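Tolberg: The Complete Series – Limited Edition Box Set

Publisher: Sendarstead
Format: Blu-ray, region B
Discs: 8
Episodes: 20
Certificate: 15
Audio: Danish and Vietnamese, 5.1 and 2.0 stereo
Subtitles: English, English for the hard of hearing
Edition size: 2,088 numbered copies
Availability: December

Product overview

Tolberg is a period drama in two series, set in a shipping office on the Danish coast and in the river port with which it trades. This set contains every episode in its original broadcast length. The earlier single-series releases used the export versions, which were shortened to fit a commercial hour and had the opening titles replaced. Those versions are not included.

The series was written by Ngân Giáp and directed throughout by Villads Steinarsdóttir. Hằng Lã plays Phí, the bookkeeper who arrives in the first episode with a letter of credit that the firm declines to honour. Thắng Đàm plays her brother. The story runs continuously across both series and the episodes should be watched in order. Disc order follows broadcast order.

Picture

All episodes are presented in 1080p at 25 frames per second, matching the speed at which the series was shot and shown. The aspect ratio is 1.78:1. The first series was mastered for television with a raised black level, and night interiors looked grey on the older discs. The new grade was supervised by the director of photography, Trí Ông, and restores the intended contrast. Viewers who know the broadcast version will find the warehouse episodes noticeably darker. Light film grain has been added by the production at source and has not been filtered.

Sound

The 5.1 track is lossless. The stereo track is the original broadcast mix and is offered as an alternative, not as a fold-down of the surround track. Dialogue switches between Danish and Vietnamese within scenes. There is no English dub. The default subtitle stream translates both languages in the same typeface; the second stream marks each change of language in brackets and includes sound cues.

Extras

Commentary on the first and last episodes with Ngân Giáp and Villads Steinarsdóttir
Building the Quay – documentary on the harbour set
Hằng Lã: interview
Deleted scenes from the second series, without final sound mix
Costume and prop gallery
Original trailers

The commentaries are in English. The documentary and interview are subtitled. Both commentaries discuss the ending in detail, and the menu places them on a separate page for that reason. The booklet also describes the ending from its second essay onwards.

Packaging

Rigid slipcase with two fold-out disc trays, one for each series. The booklet is stitched and contains an episode guide, two essays and the full cast list. The edition number is printed on the base of the slipcase – requests for a particular number cannot be met. Once the numbered copies have sold, the set will be reissued in a standard case with the same discs and no booklet.

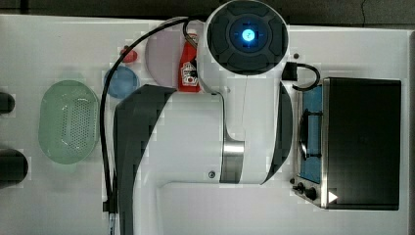
Playback and compatibility

The discs are locked to region B and will play on machines sold in the UK, Ireland and most of Europe. A player set to region A will show an error screen at start-up. Multi-region players should be switched to B before the disc is inserted. The 25-frame format is supported by all region B players, but some imported televisions do not accept a 50 Hz signal and will need a player that can convert the output.

Resume play works within an episode but is cleared when the disc is ejected. Subtitles are on by default and can be turned off from the pop-up menu.

Orders and returns

Sold by Gemumo. Limited to 2 copies per customer. Payment is taken on dispatch, and pre-orders may be cancelled free of charge up to that point. Orders that contain both this set and items already in stock are held and sent together unless split delivery is chosen at the checkout.

Sealed sets may be returned unopened for a refund. Faulty discs are replaced singly; please quote the disc number and the chapter at which the fault occurs. Keep the slipcase, as the edition number is required for any replacement booklet.

Related items

Tolberg: Original Soundtrack (CD)
Tolberg: The Scripts (paperback)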